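Viorica Pavlović
May 7, 2023

A little Sunday thread on strawberries, because three of you asked me this week and I can never answer anything in one post.

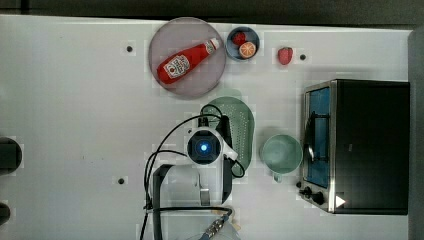

When should you wash them? Right before you eat them, and leave the green caps on until after the rinse.

I used to wash the whole lot the minute I got home from the Uvthorpe market, very proud of myself, and by the next evening half the box would be fuzzy. Years of this!

What I do now is line a wide dish with a paper towel, set the berries in one layer and pick out any bruised ones (those go straight into my mouth, cook's privilege). Then a loose lid and into the fridge. I get 3 good days that way, sometimes more if the weather's been dry.

Take them out a good half hour before supper, though. A cold strawberry hardly tastes of anything, and my neighbor Edin squeezes a bit of orange over his with a spoon of sugar, which I resisted for ages and now do every time.

If you still have too many, freeze them flat on a tray first and bag them after. I had 2 bags left from last July and they made a lovely jam.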